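The robot arm at the Gundmont workshop

By Kelly Fairclough

Gundmont is a shared workshop. People go there to build things that are too big, too noisy or too messy to build at home. Some members make chairs. Some mend bicycles. A small group of us is teaching a robot arm to tidy up a table.

These pages explain how the arm works and what we have learned so far. If there is a word you don't know, look at the list at the end.

What is a robot arm?

A robot arm is a machine that can reach, turn and hold. It is built from stiff parts called links. Between the links are joints, which bend or twist. Your own arm is made in much the same way. The bones are the links, and your shoulder, elbow and wrist are the joints.

Inside each joint is a motor. When the computer wants the arm to reach forward, it tells several motors to turn at once. If only one of them turned, the arm would swing round like a gate.

The motors need electricity, and they need messages from the computer. Both travel along cables. Cables have to be long enough for the arm to stretch right out, but they must not catch on anything when it folds up again. We got this wrong the first time and pulled a plug out of the back of the computer.

What does it hold things with?

At the end of the arm is the gripper. It does the job of a hand, but it is much simpler. Our gripper opens and closes, and that is all. It can't tie a shoelace or shuffle cards.

Try this at home. Put a sock over your hand, so that your four fingers are stuck together and only your thumb is free. Now pick up a spoon that is lying flat on the table. You will find you have to think about where to pinch it. The robot has the same trouble every time.

How does it know where to go?

A robot doesn't know what a cup is unless somebody helps it. We help it with cameras and with practice. A camera sends pictures to the computer, and the computer looks for shapes and colours that it has met before.

For the practice, Florian Haslinger steers the arm by hand while the computer keeps a record of every movement. One go like this is called a demonstration. The first job we chose was lifting a cup, and we made 50 demonstrations of it. After that we let the arm try alone. It managed the job 9 times out of 30. That may sound poor, but we were pleased with it, and by January it was doing better.

Why kitchen things?

Kitchen things come in lots of shapes. A ball rolls away when you touch it. A mug has a handle that sticks out on one side. A bowl is wide, so the gripper has to take it by the rim. Shiny metal is hard as well, as it reflects the light and can look different from one moment to the next.

We also change the places of things between goes. If the red bowl always stood in the same spot, the arm might learn the spot and never learn the bowl.

Setting up the table

If you come to see the arm, this is the order we work in.

1. Clear the floor where people will stand. Cables and tool cases are easy to trip over.

2. Find the red stop button. Everybody in the room must know where it is — visitors too.

3. Put the tray on the table and set out the bowls, mugs and other things. Do this while the arm is switched off.

4. Move the arm slowly until the gripper is over the tray. Keep your hands away from the table from now on.

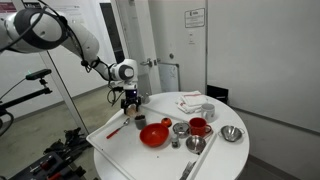
5. Start the recording and let the arm make its try.

6. Write down what happened, even if it went badly. Our notebook has 179 tries in it.

7. Switch off before you reach in to pick anything up.

Words to know

Link: a stiff part of the arm.

Joint: the place where two links meet and can move.

Gripper: the part that takes hold of things.

Demonstration: one go at a job, done by a person so that the robot can learn from it.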